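The Arm That Stopped Listening

By Ryan Sowerby

I went to Leststead to watch two robot arms tidy a desk, and I stayed to hear about the afternoon one of them froze halfway through a reach.

It was January, and Sheila Sugden was on run 181 when the right arm quit answering. The left one carried on as if it still had a partner! She hit the stop with around 3 inches to spare between the grippers, and then she went and made tea (I'd have gone home).

The culprit was a cable. It had been tied down too tight near the elbow, and every deep bend tugged at the connector until the signal dropped out. The stop button worked fine – the software just had no rule for one arm going quiet.
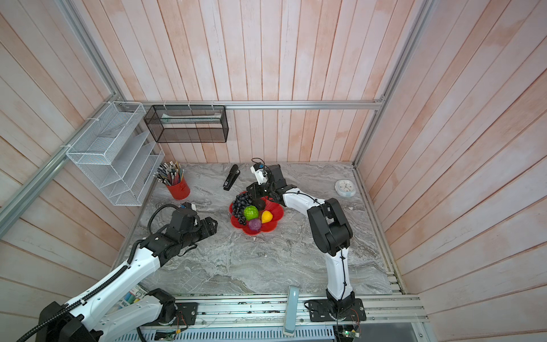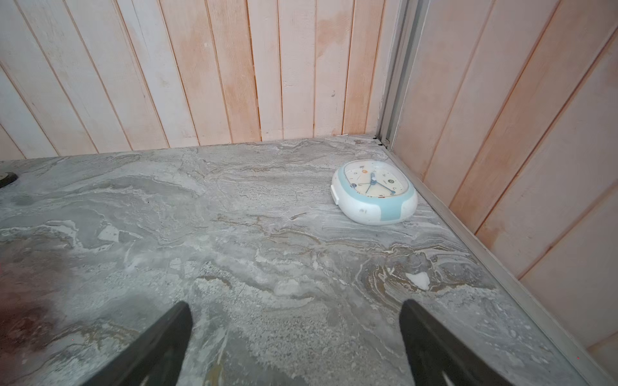 What they changed

Now if either arm misses 10 messages in a row, both hold still. Erick Laizer redid the ties with more slack at the joints, and he tugs on every one before the morning's first run, muttering the whole time.

I asked Sheila if she trusts it. "Up to a point," she said, with her hand by the button. They were at run 314 when I left, and she'd moved her chair back a foot.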